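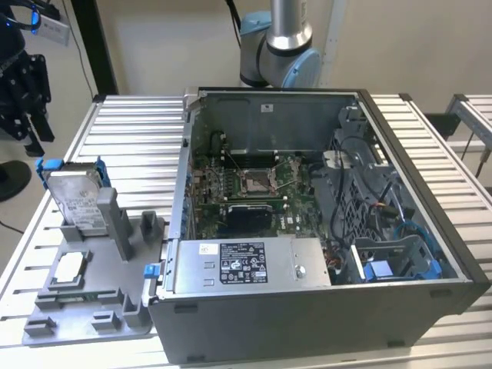
Bench 2, PC case on its side, fixture to the left with the drive and CPU in their places.

Lab notebook, student assembly project, Thursday. June 2026.
Entry by S. Sembiring

Carried over from the last entry: the joint limits file is now the corrected one and is loaded on both controllers. Anyone with an old copy on a laptop should delete it.

Task list for the project as agreed with the Plemden group:
1. CPU from fixture pocket to socket, lever up at the start.
2. Drive from fixture slot to cage.
3. Memory module from its holder to the board.
4. Return of each part to the fixture.

Task 4 was added by us and isn't in the brief from Plemden. Without it every run needs a person to reset the bench, and the reset takes longer than the run. It also gives us twice the grasps for the same time.

Fixture

The fixture is the third print. The first had the CPU pocket too deep and the fingers touched the floor of the pocket before they closed. The second was fine for depth but warped at one corner and rocked on the slats. The third is printed with a thicker base and bolts into the slat grooves with T-nuts. Measured flatness with feeler gauges in four places: the 0.1 mm gauge doesn't go under at any of them. Good enough.

Clearance on the CPU pocket is 0.4 mm per side. I would like 0.3, but at 0.3 on the test piece the chip stuck when it went in slightly turned. Leave it at 0.4 and let the approach correct the rest.

The drive slot is less happy. The drive stands upright and is top-heavy, and there is some lean in the slot. Lean measured with the small square: 1.2 mm at the top of the drive. The grasp has so far been planned as if the drive were vertical. Two ways round it: shim the slot, or measure the lean after each placement and feed it in. Shim first. Thin card for now, printed insert later.

Frames and calibration

Redid the hand-eye calibration on the left arm before starting. Residual came down from 1.9 mm to 0.8 mm. The old value was bad enough to explain most of the CPU misses in the last session, and I should have checked it before changing the approach speed. Speed is now back at the original setting.

The right arm was left as it was. Residual 0.7 mm at the last check.

The world frame is still at the front left corner of the table. Salminen's scripts put it at the rear left. Both conventions are in the repository, and this has cost us an afternoon already. Decision: front left, everywhere. I have changed the two scripts I know of (place_cpu and place_drive). Others to be changed when found. If the arm goes to a point that looks mirrored front to back, stop it and look at the frame before looking at anything else.

Gripper

Finger force for the CPU set to 8 N. At 5 N the chip turned in the fingers when the arm came to a stop. At 12 N nothing was damaged, but I don't see a reason to go there. The drive is at 25 N, gripped across its width.

Backlash on the left gripper is larger than on the right. Moved the finger tips by hand with the motor held: 0.6 mm left, 0.2 mm right. The link screws on the left had worked a little loose. Tightened with thread lock, medium. Backlash after: 0.3 mm. To be checked again after the next block of runs.

Wrist camera exposure fixed by hand. On automatic it hunts whenever a finger comes close to the lens, and the bright metal on the bench makes it worse. Fixed at 8 ms, gain at minimum. The picture is darker than people like on the monitor - this is fine, the detector was trained on darker pictures than these.
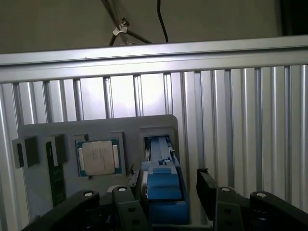

Why not use a force-torque sensor at the wrist for the insertion?
We have one sensor between two arms and it is booked by the Nudow team until September. For the CPU there is no insertion force to speak of anyway, as the chip only has to be lowered into the socket and let go. For the memory module it would help a great deal, and the module task will stay in its simple form (place at the mouth of the slot, no push) until the sensor is free. Motor current on the last two joints gives a rough idea of contact. It is noisy, and I wouldn't trust it for anything that can break.

Run log

The recorder counter stood at 2,066 at the start of the day. The counter includes aborted runs, so it can't be used as a number of good episodes. The good ones are marked in the sheet by whoever was on the bench. The target for the end-of-term report is 2,000 good episodes over all four tasks, with 1,000 of those on the CPU alone, both directions. The sheet is up to date for the CPU and behind for the drive.

CPU, fixture to socket, first block of 20: 16 good, 4 failed.
Failures: three released too high, chip landed turned and had to be lifted out. One detector failure, no grasp attempted.
Lowered the release point by 1.5 mm.
Second block of 20: 19 good, 1 failed. The failure was a grasp on one edge only, chip dropped back into its pocket.

Drive, fixture to cage, block of 10, no shim: 5 good.
Same with card shim: 8 good. The remaining two both caught on the mouth of the cage on the way in. The approach angle needs another degree or so, and I didn't have time to test it.

Memory module, block of 10: 9 good in the simple form.

No return runs today. The return path for the drive comes too near the power supply side of the case and I want it replanned first.

Faults and stops

One protective stop on the left arm, joint 4, during the drive block. Log says 3,535 ms after the start of the move, which puts it in the middle of the transfer with nothing near. Cable tension is my guess. The gripper cable is tied too short at the elbow and pulls when joint 4 goes past 110 degrees. Retied with more slack. No repeat in the next six runs. Not closed - six runs is too few.

The recorder dropped wrist frames twice, both times when the disk was copying to the server. The copy job is now set to run at night only. Both runs are marked as bad in the sheet even though the task was done.

Notes for students on the bench

Set the socket lever up before each CPU block. The script doesn't check for it. It should, and this is a fair small job for anyone who wants one: a single still from the fixed camera and a yes/no classifier would do.

Don't touch the contacts in the socket. We have one spare board and it has a bent pin already. If the chip lands turned, stop the arm, lift it out with the vacuum pen and put it back in the fixture by hand. Don't try to slide it straight.

Write the reason for a failure in words. "Failed" by itself is of no use when we come to sort them. The headings in the sheet are grasp, transfer, release, detector, other. "Other" had eleven entries in the last block, and nine of them were release.

Emergency stop within reach of the person running the bench, not of the person watching.

Parts and orders

Prilton have confirmed the replacement finger pads, the softer grade, two sets. Same outline as the present ones, 0.5 mm thicker, so the closing width must be changed in the config when they go on. I have put a comment in the file at the line in question.

Still needed: T-nuts (slot 8), medium thread lock, cable ties of the reusable kind, card for shims.

Next

Printed insert for the drive slot, 1.2 mm on the open side, tapered.
Replan the drive return path.
Test the cage approach at plus one degree, then plus two.
Check left gripper backlash after the next 50 runs.
Find the remaining scripts with the rear left frame.
Bring the drive sheet up to date before anything new is recorded on it.

S.S.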